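Ticket: Wrist views nearly blank in simulated ward set
Project: Palomino
Opened by: Yolanda Tello
Assigned to: Ruairi Paterson
Status: Open, waiting on re-render

Summary

The October batch for Palomino has 520 simulated episodes. The loader check rejected 70 of them with the message "low detail, wrist stream." The same episodes pass on the head stream. I need to know if these are broken renders or good renders of nothing much, before Sidier starts the next training run.

What I see

The head stream looks normal to me. The treatment room loads with the blue padded bed, the panel of scans on the wall, the window and the monitor unit over the black cabinet. One gripper is up past the far end of the bed with its fingers open. The strong tilt comes from the head pose we set for this batch and is the same across all episodes, including the ones that pass.
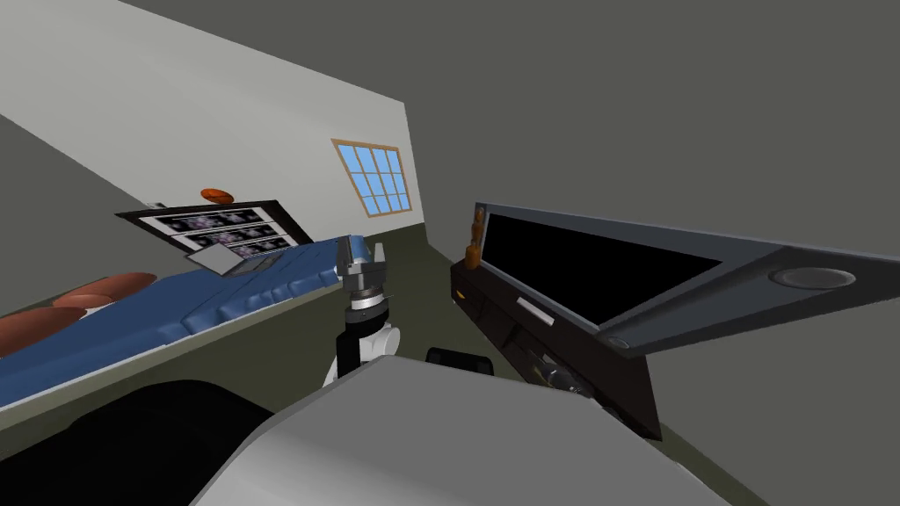 Steps to reproduce

1. Pull the batch from the Sunolero share.
2. Run the loader check with default settings.
3. Open any episode from the reject list and step through both wrist streams.
4. Compare with the head stream at the same step.

Log

Ruairi Paterson, 9:40
Took the ticket. Reproduced on my machine with the first 15 rejects. Texture paths resolve and there are no missing files in the render log. Head stream is fine, as Yolanda says.

Ruairi Paterson, 10:25
Went through the wrist streams by hand. The gripper itself renders correctly, with shading on the palm and both fingers. Past the fingers there is one flat gray-olive surface and very little else. I can't tell from a single view if it is the floor or an unlit backdrop. There is a pale triangular shape between the fingers, close to the right one, and something dark at the right edge that could be part of the other gripper. 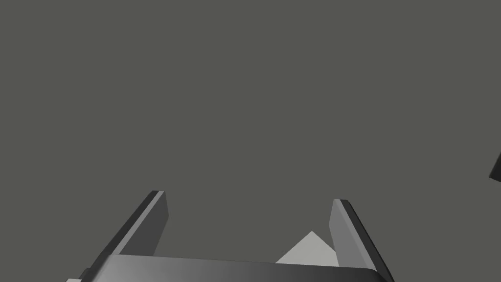 Wrist view, gripper open, pale shape near the right finger.

Yolanda Tello, 10:50
Is the pale shape the tray? The task is "pick up the tray from the bed," so if it is the tray I would want to keep these.

Ruairi Paterson, 11:05
Can't say. I would not label it as the tray on this evidence. Next step is to turn on object IDs and read the ID under that shape. Please leave the label field empty until then.

Sille Nørgaard, 13:15
Adding the check details, as I wrote it. It takes 200 sample points per wrist view and compares neighbors. If nearly all of them match, the view counts as low detail. An episode is rejected when most of its views fail. It knows nothing about the task, so an arm that waits in one pose for a long time over a plain surface will fail even if the render is perfect.

Ruairi Paterson, 14:30
Another wrist view with the same problem. Fingers spread, the pale triangle again by the right finger, plain dark gray everywhere past the gripper. No dark piece at the right edge in this one. The triangle shows up in both views I have posted, so the object ID pass should cover both.
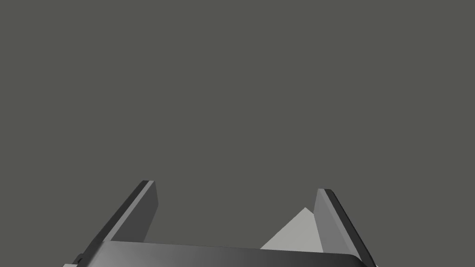 Can we still train on the episodes that passed?
The passed episodes are safe to use, as long as the run points at the filtered list and leaves the rejects folder out. Sidier reads the whole share by default, so set the list path by hand.

Fredy Rivadeneyra, 15:10
List path set for the next run. I moved the rejects to a hold folder. Nothing was deleted.

Sille Nørgaard, 15:45
Proposed change: run the low detail check only on steps where the arm moves. I can have a branch ready tomorrow morning. It will not fix a missing floor texture if that is the cause.

Open items

Object ID pass on the two posted views: Ruairi
Floor texture test, render one reject with a checker pattern: Ruairi
Branch with the motion rule: Sille
Decision on the hold folder after both: Yolanda Tello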